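# Chores, machines and one jumper

Every November I go back through my notes and ask whether a machine could take over any more of the housework than it could the year before. The list has 60 chores on it. Dishwashing and clothes washing came off decades ago. Vacuuming I count as half done, given how much floor I have to clear before the vacuum can start. Folding is still there, and this year I want to deal with it properly.

## What makes knitwear awkward

A plate has one shape. If a camera finds the rim, the rest of the plate follows from it, and a controller can plan a grasp with some confidence. A knitted garment has no fixed shape at all. It has a topology (one body, two sleeves, a neck, a hem) and whatever geometry it happened to land in.

The planner therefore has to answer three questions before it moves anything. Which layer is on top? Is this edge a hem, a cuff, or just a fold in the middle of the back? How many layers will the jaws close on? The last one causes most of the trouble. Ribbed knit compresses, so a two-jaw gripper closing on one layer and the same gripper closing on two give position readings that are very close together. Force readings help a little. They also drift, in my experience, and need zeroing more often than the manuals suggest.

A rust-red sweater bunched up on a quilted bedspread has most of these problems at once: a raised seam, a deep opening between two layers, ribbed sections folded over themselves. Two hand-held grippers, one of them pinching the nearest edge, give a fair idea of the contact points available. 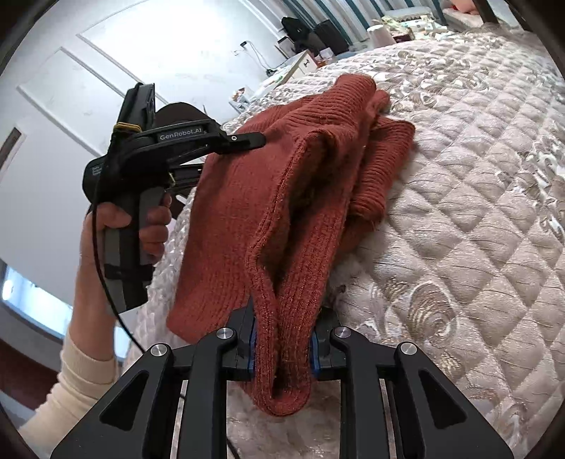
## Published numbers and how to read them

I keep a file of claims. Two are worth going through.

Nilline sells a folding cabinet for small laundries. The leaflet quotes 40 garments an hour. The small print says shirts and T-shirts, clipped to a rail by an operator, who also removes anything with a hood. That is a respectable piece of shop-floor equipment. It is also a person doing the hard half of the job and a machine doing the repeatable half.

Westerberg took the other route, with two arms over a flat table and no clips. Their trial report covers 227 attempts on mixed clothing from a crumpled start. Towels went well. Knitwear is in a separate table near the back, and the usual failure listed there is "re-grasp limit reached", meaning the arms kept picking the thing up and putting it down until a counter stopped them. The limit was 20. I like this report because it prints the table at all.

Neither result transfers directly to a bedroom. The laundry has a plain surface at a known height and steady lighting. A bed is soft, so pushing down to slide a finger under a hem mostly pushes the mattress down as well. A shiny cover adds highlights that confuse depth sensors, and quilting adds edges that have nothing to do with the garment. Then there is reach. An arm fixed at one side of a large double bed cannot get to the far side, and an arm on a mobile base needs floor to drive on.

A person deals with this by lifting. Pick the jumper up, let it hang, and gravity sorts the sleeves from the body for nothing. Hanging is the cheapest way I know of to reduce the number of possible states, and most folding research uses it in some form – grasp anywhere, lift, look for the lowest point, grasp that, repeat.
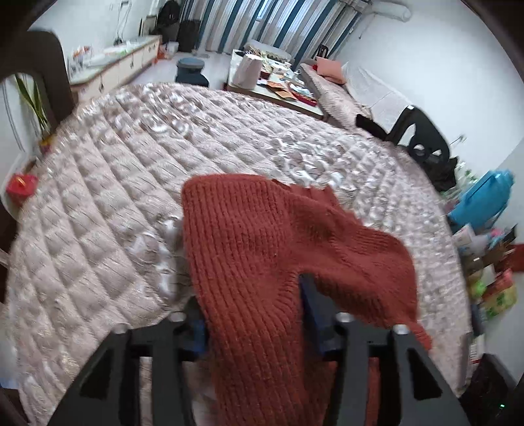

The catch is that a heavy rib stretches under its own weight, so the outline of the hanging garment is longer and narrower than the one stored in the model. Griltholm's open software handles this with a stiffness value per garment, which you have to enter by hand. I tried it in simulation on a Thursday evening and spent most of the session guessing numbers for wool. With a good guess the cuff detection was fine. With a poor one it kept identifying the hem as a sleeve and proposing a fold straight across the neck.

## Where the list stands

Folding towels: I have moved this to "possible, slow, supervised".

Folding shirts: possible if somebody clips them up first, so no change.

Folding knitwear on a bed: no change. I would want to see one system take an unfamiliar jumper from a heap to a stack, on a soft surface, with no stiffness value typed in and no reset between attempts.

Nelevex say they have a two-arm unit in testing that estimates stretch from the first lift. If they publish the failures as well as the successes I will add it to the file and redo the knitwear entry.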